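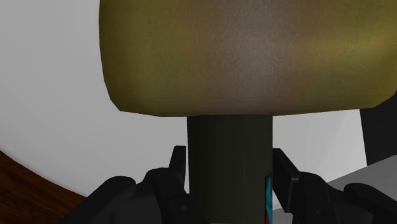 Simulation view, the gripper holding the hammer by its handle.

It is October, and our robotics club has started again after the summer. I promised in my last post that I would write about the simulation project, and three people asked me about it since then, so I cannot escape any more. I write this at eleven in the evening with cold tea next to me. Please forgive the mistakes in my English, I checked it twice.

For new readers: our club is called Turnutov. We are students, mostly from the second and third year, and we meet in a classroom which we have to leave at nine o'clock. Last year we worked only with small wheeled robots. They were nice, but after some months everybody could make one follow a line, and the meetings became a little sleepy. So this year we chose manipulation. An arm with two fingers must take a tool, lift it, and put it in the correct place. We do all of it in simulation first, with a project we named Minilance. I was against the name, but I lost the vote.

The first tool in our set is a hammer. It is more like a mallet, with a big block of a head, olive-yellow, and a dark green handle. We chose a hammer because we thought it was easy. A cylinder is the first shape that everybody learns to grasp, and the fingers only need to come from both sides and close. I said this aloud in the first meeting, and my friends still repeat it to me.

The problem is the weight. In our model most of the mass is in the head, so if the fingers hold the handle too low, the hammer wants to turn between them. On the screen it looks very calm at first. The fingers close, the contact is there, the number for the force is good. Then the arm goes up and the head slowly goes to one side, like a person who falls asleep on the bus. In our first long test we ran 2,000 attempts during one night. In the morning I opened the file before breakfast, and we had 852 successful ones. I was happy for maybe ten minutes. Then I understood that this is less than half.

We looked at the failed attempts one by one for a whole evening, until we were too tired to see any difference between them. Many of them were the same mistake. The camera gave the position of the handle correctly, but our program chose the grasp point in the lower part of it. When I wrote the program, I took the middle point of the handle and then moved it down, to be safe from touching the head. I was too careful. The fingers had a lot of free place above them and did not use it.

So we changed three things, and I will write them in order, because a reader from another club asked me exactly for this.

First, the grasp point. We moved it up, closer to the head, but with a small distance so that the fingertips do not hit the block when they close. We tried several distances. The best one was smaller than I expected, and I was nervous about it until the end.

Second, the friction. I am a little ashamed of this part. The friction of the fingertips was still the default value from the template, and no one of us had looked at it. It was a slippery value, something like soap. We searched for a normal value for rubber and put it there. I know that some people make the friction very high so that everything sticks and the results look beautiful. We decided not to do this, since we want to try on a real arm in spring, and a real arm will not be so polite with us.

Third, the speed. Our arm lifted too quickly. When you start the movement slowly and make it faster later, the head does not swing so much. This was the idea of a first-year student who came only for the second time. She said it is the same when you carry soup.

After these changes we ran the test again with the same 2,000 starting positions, and 1,676 were successful. This time I ate breakfast first and opened the file after, and I recommend this order to everyone.

From the rest, we found 53 attempts where the arm did not even touch the hammer. I still do not understand all of them. In some the planner could not find a path and simply stopped. In others the arm went to a place next to the table with full confidence and closed its fingers in the air. If somebody has seen such a thing in their own project, please write me a comment. I suspect a mistake with the coordinate system after reset, but I suspected this already two times and I was wrong two times.

I want to write also something about how we work together, because in the beginning it was not good. We were all changing the same files in the same evening. One person corrected the lift, another person put back the old version without knowing it, and then we were comparing results which had nothing to do with each other. Now we have one simple rule. Before you start a test, you write in the shared table what you changed, and you change only one thing. It is boring, and it makes everything slower. But when I look at the table now I can read the whole month from it like a diary, also the evening when the only entry is "changed color of handle, no effect, going home."

We also learned to save the camera view at the moment of the grasp, together with the numbers. Before this we saved only the numbers. From a number you can learn that the grip is closed, but you do not see how the fingertip stands against the handle, if it is straight or leaning a little. For me the picture is often faster. I go through them on my phone in the train, and the people next to me probably think that I have a very strange hobby.

What comes next? In the student competition Tiltosent there are several tools and not one, and they are placed in random positions, sometimes one close to the other. Our program does not know yet what to do if a second object is near the handle. It will push it away or, in the worst case, take both. We have the rest of the autumn to teach it. The qualification is done completely in simulation, and the teams who pass it go to the workshop in the Győri hall and try with real arms. We never took part before, so I do not make any prediction. I would like only to pass the qualification, and to see our hammer in real life once.

In the next post I will write about the planner and, if I find the reason, about the 53 lost attempts. I also want to put our settings file on the blog, but first I must clean it, at the moment there are comments inside in three languages and some of them are not polite.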